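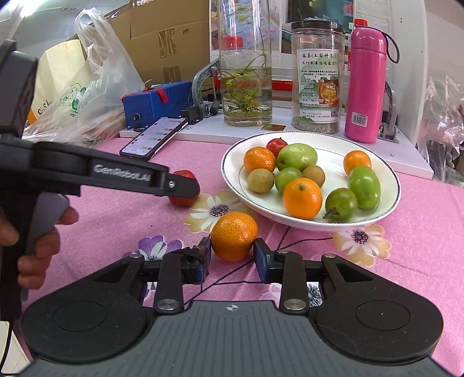 Letterhead and labels, second attempt

2023-03-16

The proof for the new Urkia letterhead came back and the logo is the wrong green again. Not wildly wrong. It has gone from "moss" to "hospital corridor," and I am the only person in the building who minds, so I have been minding on behalf of everyone.

What I sent: vector PDF, spot color named in the file, bleed on all sides. What the printer used, as far as I can tell: the low-res version from the bottom of my email signature. The edge of the U has stair steps on it. I asked. They said they'd "grabbed what was handy."

Quantity is still an argument. The quote has a price break at 980 sheets, and Amado Macaraeg wants to take it. I pointed out that we have most of a box of the November run under the bench, and that the last letter this shop sent on paper was a complaint about the box. He said the unit price was very good. It is. It was very good in November too.

Settled for now: 60 sheets, on the uncoated stock, and we see how long they last. If I'm wrong I'll buy the coffee.

Labels

Tried three layouts for the small Sanent labels on the office laser. Notes so I don't do this again:

Layout A. Logo left, name right, web address underneath. Looks fine on screen. Printed, the address is a gray hair you could blow off the page.

Layout B. Logo centered, no address. Handsome. Also useless, as Amado noted when he asked who the label was from.

Layout C. Name big, address same size, logo shrunk to a bullet. Ugly in the file, easily the best on paper. Going with C and will pretend it was the plan.

The template that came with the label sheets is off by a hair at the top and by a lot at the bottom. By the last row the text has wandered onto its neighbor. I nudged the row spacing until it stopped, and saved that as labels_fixed. There is already a labels_fixed on the shared drive, from somebody who evidently had the same afternoon. Theirs is not fixed. Mine is now labels_fixed_C. Please don't tidy.

Typeface

Switched the body text from Alari to Lazarević. Alari has a lovely lowercase g and a zero you can't tell from a capital O, which on an order number is a small disaster waiting for the phone to ring. Lazarević is duller and has a slash in the zero. License is 25 for one seat. I have put it on the card and will have the conversation later.

One snag — the accent on the c vanishes in the old label software, along with the c. The font menu lists it as "Lazarevi." I can live with that.

Money

Full rebrand quote from the outside studio came in at 1499, with letterhead, labels, and a "brand story." We declined the story. They won't price it without the story.

Still to do

Send the printer the vector file again, by itself, with no signature on the email.
Ask for a paper proof. A PDF of the green tells me nothing about the green.
Trim the test labels and stick one on a real carton, then leave it by the window for a while and see what fades.
Move the November box somewhere Amado won't count it as shelf space.
Find out who made the first labels_fixed.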